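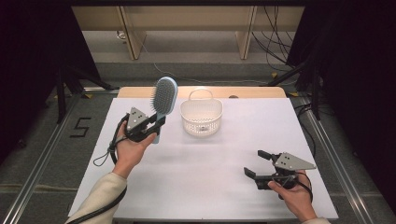 Loscombe School Clothing Exchange
Progress report to the Rutherford Fund, spring term

Dear trustees,

We are two terms into the grant and this has been the busiest stretch so far, so please forgive a longer report than the last one! The short version is that the exchange is open, families are using it, and the opening of the second site at Bridbridge went ahead in May as planned.

Where we are against the plan

Our first target was to put 2000 pieces of good school clothing back into use by the end of the spring term. We passed it with time to spare and closed the term at 2216. Polo shirts went fastest, followed by gray pants in the smaller sizes. Blazers were slower to come in than we hoped (families hang on to them, and who can blame them at that price) but once a blazer reaches the rail it rarely stays there long.

The second target was to let families pick up clothing without having to fill in a form or prove anything about their income. That has worked well from the first morning. You come in, you find your sizes, you take what you need. If you have outgrown things at home, you bring them along, and if you haven't, that's fine too. Several parents have told us they would never have come if there had been an application.

The third target, a written guide for other schools that want to start an exchange, is behind. We have a draft of the sorting section and a decent page on sizing, but the part on storage needs rewriting after what we learned over the winter. We expect to send you the full draft before the fall term begins.

What the money has gone on

Rails, hangers and shelving took the largest share of the equipment line. We bought the heavier Pultex rails for Loscombe after a lighter one buckled under a row of winter coats, and we have bought the same again for Bridbridge. They roll easily, which matters when the hall has to be cleared for lunch.

The laundry line is overspent, and you should hear that from us plainly. We had budgeted for washing the items that looked as if they needed it. By the second month we had decided to wash everything, and it has made a huge difference to how the clothes look and feel on the rail. We have moved money across from printing, where we spent very little, and the overall budget still balances. We have also kept back $1000 for new socks and gym shorts, which we don't take secondhand.

Sizes and labels

Sorting by age turned out to be a bad idea. A label that says 9-10 can mean three different things depending on the maker, and people were trying on half the rail. We now measure the waist and inside leg of every pair of pants and the chest of every shirt and sweater, and write the numbers on a paper tag. It is slower at our end and so much quicker for families. Children like finding their own number, too.

Items with the old school crest were a puzzle for a while. The dress code allowed them only until the end of last year, and we had bags and bags of them. The school has now agreed that the old crest can be worn on gym days and on field trips for as long as the clothes last. We were thrilled with that decision, and it put a large pile of perfectly sound sweatshirts back on the rail.

Bridbridge

The Bridbridge room is smaller but has much better light and a door straight onto the parking lot. It opens at 3:15 so that families can stop by at pickup. Uniform rules there are looser than at Loscombe (any plain navy top will do), so donations come from a wider circle and the stock is more varied. We do need more in the larger sizes for the older grades, and we are asking the high school to put a note in its newsletter.

Dress shoes are still the gap at both sites. We get plenty of requests and very few pairs worth passing on. One idea is a voucher for new shoes, and we would like to talk with you about whether the grant terms would allow it.

Next term

Finish the guide and send it to you for comments.
Run a swap evening at each site before the summer break.
Start a winter coat collection early, while closets are being cleared.
Agree on a washing budget that matches what we really do.

The itemized spending sheet will follow separately. Thank you for backing this. It has been a joy to see those rails fill up and empty again, and you would be very welcome to come by either site on an opening afternoon.

With warm thanks,
The Loscombe School Clothing Exchange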